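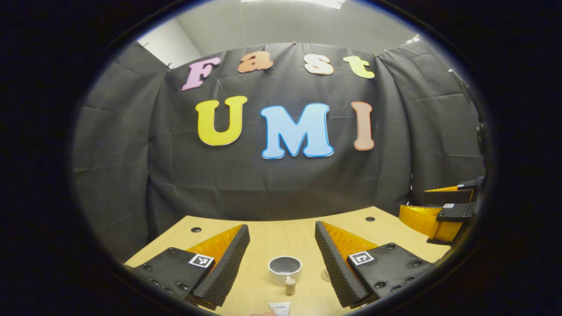
Workshop notebook, household footprint study
Dec 3, 2024
Entry by Lụa Cao. Copies to Sang Lưu and Nahuel Yáñez.

The purpose of today's session was to settle how the study will treat purchased offsets in the household returns from the Lovness and Hedier estates. The matter has been left open since the first draft of the questionnaire and the coding cannot proceed without it.

Position at the start of the day: 963 returns entered and checked. A further eight are held back because the heating question was left blank. Khang Đặng will write to those households again. If they do not reply by February they will be recorded as incomplete and excluded from the totals, though kept in the file.

Offsets. Question 14 asks whether the household paid for any offset during the year. More than 60 answered yes. Most gave the sum paid and few gave the quantity of carbon it was said to cover. Sang proposed converting the sum to a quantity at a single fixed price. I do not support this. The prices written in by those who did give both figures vary so widely that any single price would decide the result for us.

Agreed: the gross footprint is to be reported for every household, with no deduction. Offsets will appear in a separate column, in money, as stated by the respondent. The word "net" is not to be used in the tables.

Flights. Nahuel found that return journeys had been entered as single ones in part of the Hedier batch, all from the sheets typed up at Carnegie House. He has corrected the batch and marked each altered row in the margin. The Hedier averages in the previous entry are therefore wrong and should not be quoted. The Lovness sheets were typed separately and show no such fault, but Hạnh Nghiêm will go through a sample.

Heating. The Sikeo worksheet still applies the old electricity factor on its second page. Corrected on the shared copy. Anyone holding an earlier copy should delete it.

There was some discussion of the attitude questions. Several households that described themselves as very concerned also reported long flights and large heated floor areas. Sang wishes to make this the opening finding. I have asked that it wait until the flights are rechecked and income is allowed for.

Outstanding:
Revised note on Question 14 (Lụa)
Reminder letters (Khang)
Lovness flight sample (Hạnh)
Hedier averages to be run again (Nahuel)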